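Kumodero monitor arm: a review from the wrong side of the desk

Posted Tuesday, May 19, 2020, by Lihua Dong

Most reviews of monitor arms are written by people sitting in front of them. They tell you how lovely it is to have the screen at eye level, and how much desk they have got back, and then they photograph a plant in the space where the old stand used to be. I have read a great many of these. My own desk faces the backs of other people's desks, so I came to the subject with a different set of priorities.

The Kumodero is a thick dark arm with a square plate on the end. You screw the plate to the back of the monitor, hang the lot on the arm and swear a bit. Mine took an evening, with a break for toast. The instructions run to 15 steps, of which step 6 is a drawing of a hand holding a smaller hand. I skipped it and nothing fell off.

Once up, it stays up. I was expecting the slow nod that cheap arms develop, where you start the morning looking straight ahead and finish it reading your emails off the keyboard. There has been none of that. The joints are stiff, to the point where moving the screen is something you plan for, but I'd take stiff over droopy any day. It will also turn the monitor upright, if you are the sort of person who reads long documents or wants to feel like one.

What it won't do is anything about the cables. The box promises "a calmer desk". What you get is a desk where the stand has gone and you can now see everything it was hiding.
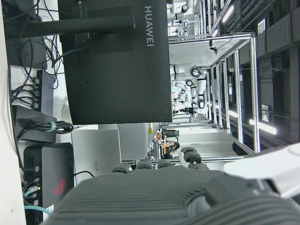

I had somehow believed that a floating screen would have floating wires, or possibly none. The lead still goes into the back just under the plate, and from there it is on its own. Kumodero supplies two plastic clips for guiding it along the arm. One of mine pinged off during fitting and is presumably under a radiator. The other holds one cable very well indeed, provided it is a thin one and you never move the arm.

So you end up buying cable ties, and I have views on those as well. The little green ones from Mistemum are good. They grip, they come undone again when you change your mind, and the colour means you can find them in a heap of black leads without a torch. My objection is to what they encourage. A coil with a green tie round it looks dealt with. You put it down on top of the nearest box, feel pleased, and there it sits until you next move house. Meanwhile the ones behind the power strip carry on as before.

I tried the Cideck under-desk tray too, which is meant to swallow the strip and the plugs together. It took the strip. It would not take the strip with anything plugged into it, so back up on the desk it went.

My advice, if you are fitting one of these, is to do the cables first and the arm second. Run everything, tie it, look at it from behind, and only then hang the monitor. I did it the other way about and had to reach round a screen that was by then fixed firmly in the way. Leave some slack at the plate as well. I didn't, the first time, and pulled the plug out when I turned the monitor to show somebody a spreadsheet.

Colour-coding helps more than I thought it would. A teal network cable is a joy among all that black. You can follow it with your eye from one end to the other, and I wish somebody would sell power leads on the same principle. Shetty used to do a red one, but they stopped in September and the shop now offers me black, or a darker black.

One last grumble about height. Raise a big screen on an arm and the person opposite gets the whole back panel, maker's name and all. Turn it upright and they get the name sideways. I have been reading HUAWEI with my head on one side for weeks, and I suspect it is doing more for my neck than the arm has.

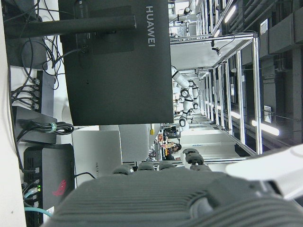 Scores

Holding up a monitor: 5 out of 5. It does this all day.

Instructions: 2 out of 5, both points for the paper.

Cable management: 1 out of 5, for the surviving clip.

Would I buy it again? Yes, with a bag of green ties and a free Sunday.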